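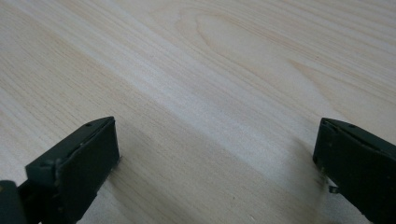

Equipment Planning FAQ: Hand-Held Grippers and Bench Stations
Updated 7/10/22

What does the Gundell bench package include?
One hand-held gripper, one pair of fingers, a camera mount, a charging lead and the Ukano logging software on a one-year license. The bench, the lighting and the camera are not included. Most buyers already own at least one of these.

What should we budget per station?
The package is $1,781 before tax and freight. Enter spare fingers and storage as separate lines. They are usually paid from a consumables account, and mixing the two makes the second-year budget hard to read.

Is there a volume price?
Yes, at 12 units or more on a single purchase order. Orders placed separately cannot be combined afterward.

How often do fingers need to be replaced?
It depends on the parts being handled. Scuffs and light scratches on the outer faces are cosmetic. Wear on the inner gripping face is what matters: replace both fingers when the texture can no longer be felt with a fingertip. Never replace one finger alone. A new finger paired with a worn one closes off center.

How many spare pairs should we order?
2 per gripper for the first year. Adjust after that from your own records.

Do we need a special work surface?
No. Any flat, rigid top will do. Glossy finishes reflect overhead lamps and can wash out part of the camera view, so check the surface under your own lighting before you buy several of the same table. A matte mat is a cheap fix.

Can the same fingers be used later on a robot arm?
Yes, with the Obeidat adapter plate, ordered separately. Confirm the bolt pattern of your arm first. The plate adds 40 mm to the tool length — allow for this when you work out reach and cell size.

Should we buy the arm at the same time?
We advise against it unless the task is already fixed. Payload and reach are easier to specify once the hand-held work has shown which parts will be handled and how far they travel.

What is the lead time?
Grippers ship from stock. Adapter plates are made to order, and orders received after the September cutoff go into the next production run.

Does Flurgate storage work with the Ukano software?
Yes. Use the network folder option in the setup menu. Local drives are also supported, but backup is then the buyer's responsibility.

Can a quote be held across a fiscal year?
Only by written request, made before the quote expires. Freight is requoted at the time of shipment.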